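Teaching by Demonstration (robotics)

Teaching by demonstration, also called programming by demonstration or imitation learning, is a family of methods in which a robot picks up a task from a person who performs it, either by moving the robot's own arm, by steering it from a distance, or by working with a tool that shares the robot's hand. The recorded movements become the raw material from which a control program, or more often these days a learned policy, is built. It is one of the liveliest corners of robotics, and one of the easiest to get excited about, as the person doing the teaching may need no programming background at all. Someone who knows how to fold a towel already has most of what the method asks for.

Terminology

The vocabulary is unsettled. "Demonstration" normally means a single complete performance of a task, from start to finish. "Episode" is used for the recording of that performance. "Policy" is the trained model that looks at camera pictures and decides on the next movement. Some writers keep "imitation learning" for the machine learning side and "programming by demonstration" for the older practice of recording a path and playing it back, but plenty of authors use the two terms as if they were the same.

Early forms

The wish to store a skilled movement and run it again is far older than electronic computers. Looms driven by punched cards did so for patterns in cloth, and player pianos did so for music. Industrial arms later brought the idea onto the factory floor. Painters would grip a spray arm, coat a panel in the ordinary way, and leave behind a recording that the machine could repeat shift after shift. Welding cells were taught in a similar fashion, with an operator jogging the arm from point to point on a handheld pendant and saving each position.

Playback of this kind works beautifully when every part arrives in the same place. Move the part by a thumb's width and the arm goes to where it used to be. Much of the later work in the field can be read as an effort to get past that limit.

Kinesthetic teaching

In kinesthetic teaching the person takes hold of the robot's arm and guides it through the task. The motors are set to give way, so the arm feels nearly weightless (or, on a badly tuned machine, like a stubborn garden gate). The joint angles are saved as they change. The great strength of the method is that everything recorded is by definition something the arm can reach. Its weakness is that two hands are often needed to move one arm, and those hands and the teacher's body tend to get in the way of the cameras.

Teleoperation

Teleoperation puts some distance between teacher and robot. The controls may be a joystick, a virtual reality handset or, very commonly, a smaller "leader" arm whose every joint is copied by a "follower". Leader and follower pairs are a delight to use once the hands have settled in, and two pairs side by side allow tasks for both hands, such as opening a jar or threading a lace. The teacher usually works from what the robot's cameras show, which keeps the demonstration honest: if the person could not see the edge of the lid, neither could the policy.

The main drawback is touch. Without force feedback the teacher has to judge pressure by eye, and newcomers often squeeze too hard or let go too soon.

Handheld grippers

A third approach does away with the robot during teaching. The person carries a gripper of the same shape as the robot's, fitted with its own camera, and simply does the job. The position of the tool is worked out from the video or from a tracking system, and the opening of the fingers is logged along with it. 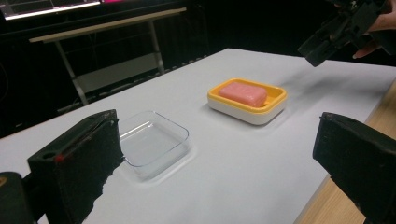

Text by Sidra Gondal
Contributing editor, robotics and automation

Bathroom and kitchen articles are favourites for this sort of work. A bar of soap in a dish is a splendid small problem: the bar is a simple shape, yet its surface varies, the rim of the dish stands in the way of the fingers, and the gripper must come in at an angle that leaves room to close. A clear plastic container is harder again. Its walls let the table colour through and throw reflections that shift with the viewpoint, so a policy has to learn the container from its thin outlines and glints. People manage both without a second thought, and capturing that ease is the whole attraction of the handheld tool.

Handheld grippers are light and quick to carry from one room to another, so they make it practical to gather demonstrations in many different places. They also let the teacher feel resistance through the grip, which remote control rarely does well. On the other side of the ledger, a person can reach in ways that a given arm cannot, and recordings have to be checked against the robot's limits before they are used.

How many demonstrations are needed

There is no fixed answer. A single motion with one object may come together after 20 demonstrations, while a task with several stages and a fair bit of variety in how things are laid out can call for 200 or more. Variety matters a great deal. In a teaching exercise written up by Jawad Afridi for the Rindora workshop, a policy trained on 80 varied recordings of placing a cup on a saucer coped better with a new tabletop than one trained on a larger set made entirely at a single bench.

Good demonstrators share a few habits. They move at an even pace, finish each action before starting the next, and resist the urge to tidy up between steps. Small corrections are welcome — a missed grasp followed by a calm second try can teach a policy how to recover.

Known difficulties

Small errors build up. A policy that drifts slightly off the demonstrated path meets views it has never been shown, and its next guess is likely to be worse. One remedy is to let the robot run, have the teacher take over when it strays, and add those rescues to the training set. Another is to predict a short run of movements at a time, which smooths out hesitation.

Disagreement between teachers is a second difficulty. If one person always approaches from the left and another from the right, a simple model may average the two and head straight down the middle, missing the object altogether. Newer models handle such forks far more gracefully, and watching one commit cleanly to a side is a real pleasure.

See also: Force feedback; Grasp planning; Leader and follower arms; Teach pendant

Last revised 25 January 2021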